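Search the notes...
Go

# Naltik: a little dataset of rabbit facts, habits and odd noises

Hello, and welcome to the Naltik read-me! If you keep rabbits, or you'd like to, or you've simply ended up with one asleep behind your sofa, you're in the right place.
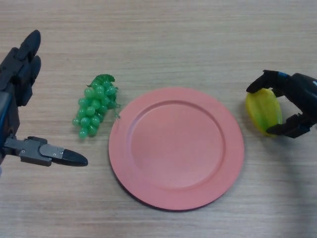

Naltik started as a notebook by the hutch. I wrote down what my two rabbits did and at what time, mostly to settle arguments with Arif Kwok, who was sure that his rabbits were cleverer than mine. Then Arif began sending me his own notes, and Kurniawati Majimbun sent hers (in beautiful handwriting, which I typed up very slowly), and before long I had a spreadsheet that wanted tidying. So I tidied it, and you can have it.

## What's in it

There are 517 entries, each one a short note about something a pet rabbit did. A note might be a single line ("Ondum flopped on his side next to the radiator, eyes half shut, stayed there through the news") or it might ramble on for a paragraph, depending on who wrote it and how much tea they'd had.

Every entry has these columns:

- `rabbit` – the rabbit's name
- `keeper` – initials of whoever wrote the note
- `part_of_day` – early, morning, afternoon, evening or night
- `where` – indoors, run, garden or carrier
- `what` – a behaviour word from the list further down
- `note` – the note itself, in the keeper's own words
- `sure` – yes, no or hmm

I'm very fond of the last one. "Hmm" means the keeper saw something and gave it a label but wouldn't bet a carrot on it. Please don't throw the hmms away! Some of the best notes are in there.

## Meet the rabbits

There are seven of them. Kurlow and Oei are mine. Kurlow is a big grey lop who moves like a cushion being pushed across a floor, and Oei is small, brown and in charge. Ondum belongs to Arif. The other four live with Kurniawati and with Yusri Sutanto, and are down as Biscuit, Pepper, Mrs Tibbs and Small Rabbit (Yusri meant to think of a proper name and then it was too late, she answers to it).

Kurlow and Oei take up far too much of the file. I'm at home most and I write more than the others do, so if you work out an average rabbit from Naltik you'll get something suspiciously like Kurlow. Split by rabbit before you do any sums.

## The behaviour words

We argued over these for ages. The list we settled on is short and uses the words keepers use at home.

**binky** – a jump with a twist in the air, often with a kick of the back feet thrown in. Usually taken as a sign of a happy rabbit, and it's the one everybody hopes to see.

**flop** – rolling over on to the side all at once. If you've never seen it, the first one is alarming. I rang Kurniawati in a panic about mine and she laughed at me for a good while.

**loaf** – sitting with the feet tucked under. Goes on for hours.

**thump** – a back foot banged on the floor. It's a warning to other rabbits, but Oei also does it when supper is late, so read the note.

**chin** – rubbing the chin on something. Rabbits have scent glands under there and they're putting their name on things. Chair legs, boxes, my slippers, the other rabbit.

**periscope** – up on the back legs for a look round.

**tooth purr** – a soft, quick grinding of the teeth, generally while being stroked. Now, this one needs care. Loud, hard grinding can mean pain, and a rabbit who is hunched up and grinding needs a vet. We've kept that apart as **grind** and there are very few of them.

**honk** – a small nasal noise, often made while circling somebody's feet. Do-yoon Seok, who checked the whole file for me, didn't believe in honking until he came round and Oei did it at him.

**dig** and **chew** – you know what these are. You've got a carpet.

**other** – everything else, including the time Kurlow got his whole head into a cereal box and carried on walking.

## Are rabbits crepuscular, then?

Yes, that's the usual word for them: busiest near dawn and dusk, and dozy in the middle of the day. Our notes do lean that way, with early and evening the fullest parts of the day. But keepers are also awake and at home in the evening, and at work or out in the afternoon, so I wouldn't read much into it. Nobody on our list was getting up at four in the morning to watch a rabbit. (Sutrisno Saragih says he'd do it if we bought him a flask, but he hasn't got a rabbit.)

The night entries are nearly all thumps, for the simple reason that thumps wake you up.

## How the notes were made

With a pencil, mainly! Each of us kept a notebook, or the back of an envelope, and wrote a line when we saw something we liked. There was no timetable. I then typed everything into one sheet, fixed the spelling where it got in the way, and chose a behaviour word if the keeper hadn't given one. Do-yoon read through the lot and changed 70 of my labels. We fell out over a couple of the flops but we've made it up since.

I've taken out addresses, the name of Yusri's vet and one quite rude remark about a neighbour's dog. Otherwise the notes are as they came.

## Things that are wrong with it

- December is thin. We were all busy, and the rabbits mostly loafed.
- Some of Kurniawati's early pages got damp, and where I couldn't read a word I've put [?].
- Biscuit and Pepper look very alike. Almost all of their entries are right, I think, but a few may be the wrong way round.
- `carrier` has hardly anything in it apart from trips to the vet, and no rabbit is at its best then.
- Arif uses "binky" for things I'd call a hop. I've left his as they were and marked the worst ones hmm.

## What it's good for

I made it for fun and for reading. Yusri's niece used it for a school project on pets, with bar charts in four colours. It would also do nicely for practising sorting and filtering on a file that isn't about sales figures, or for trying out something that guesses a label from a short bit of text. It's small, though, so don't expect wonders.

Please don't use it to decide whether a rabbit is ill. We're keepers and we love them, but none of us is a vet. A rabbit that stops eating or stops leaving droppings needs to be seen quickly, whatever my spreadsheet says.

## Opening the file

It's one CSV, called `naltik.csv`, and it opens in any spreadsheet program. Notes that have commas in them are inside quotation marks. If your columns come out in a muddle, tell your program that commas are the separator and that quotation marks hold text together. That sorted it out for Kurniawati.

There's a second file, `words.txt`, with the behaviour list in it and a few more grumbles from me about binkies.

## Using it and adding to it

Help yourself. Copy it, chop it up, print it out for the hutch wall. If you share it on, a mention of Naltik would be lovely, and please keep the keepers' initials with their notes.

If you'd like to send in notes of your own, I'd be thrilled. Use the same columns if you can, and do leave `sure` as hmm when you're not certain. Tell me the rabbit's name, and whether it lives alone or with company, because I'd like to add a column for that. I can't take guinea pigs. I've been asked, and they do sound marvellous, but the behaviour list would need to be twice as long and Do-yoon has said no.

Last tidied June 2020.

Related notes
Why does my rabbit circle my feet?
Hay, and how much of it ends up in the hall
Introducing Oei to Kurlow, the long version
Boxes they liked and boxes they didn't
Moulting: a diary with fluff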